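About Garside Players

Garside Players started in the back of a feed store, with a borrowed piano and a script that had a page missing out of the second act. Leidy Benavides had moved to town that spring and wanted to be in a play, and when she found out there weren't any plays to be in, she put a card up at the post office and hoped somebody would call. Six people did (one of them thought it was about a bowling league, but he stayed on and played the judge, and he was pretty good!).

We're a bit bigger now. We put on four shows a season, starting in September and running through to the end of May, and we have a proper home in the old Zulloddale Hall on Mill Street, which seats 347 if you count the balcony. The balcony seats are narrow and the view of stage left isn't the best, so we sell them cheaper and a lot of our regulars won't sit anywhere else.

What kind of plays do we do? All sorts, really. We do comedies with a lot of doors in them, we do a mystery every winter, and once a year we take on something brand new by a writer from around here. Last season that was "The Drelard Sisters" by Hidayah Teoh, a quiet story about three women sorting out their mother's house, and we still get stopped in the grocery store by people who want to talk about the ending. Hidayah is writing another one for us now. She won't say much about it except that it needs a staircase.

Abelardo Marulanda is our artistic director and has been for 12 years. He picks the season after reading a stack of scripts over the summer, most of them out on his porch, and he directs at least two of the shows himself. If you audition for him, please don't be nervous. He'll probably ask you to read the part twice, once your way and once in some way you'd never have thought of, and then he'll offer you a cookie.

Hjørdis Westerberg designs our sets and has a wonderful feeling for old rooms, the kind where you believe somebody has been living there for fifty years before the curtain goes up. Gladys Puma runs wardrobe, and between the two of them they keep a storeroom of furniture, hats, lamps and coats that we're always happy to lend out to schools.

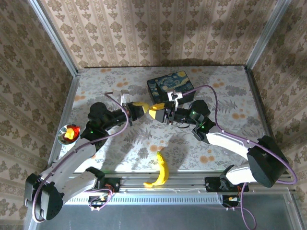 We also run a Tuesday evening workshop for anyone over sixteen who'd like to try acting, or lighting, or just find out what a stage manager does all night. It starts at seven and goes until nine or so, and there's room for up to 34 people, though on a snowy night it's a good deal cozier than that. You don't need any experience. Quite a few of the faces you'll see on our stage first came along to keep a friend company.

Tickets are sold at the door and at the front desk of Prornedo Books, two blocks down, where they'll also let you know if a night is getting full. The doors open forty-five minutes before the show, the coffee is free, and the lemon bars go fast, so come early if you can and say hello to us in the lobby.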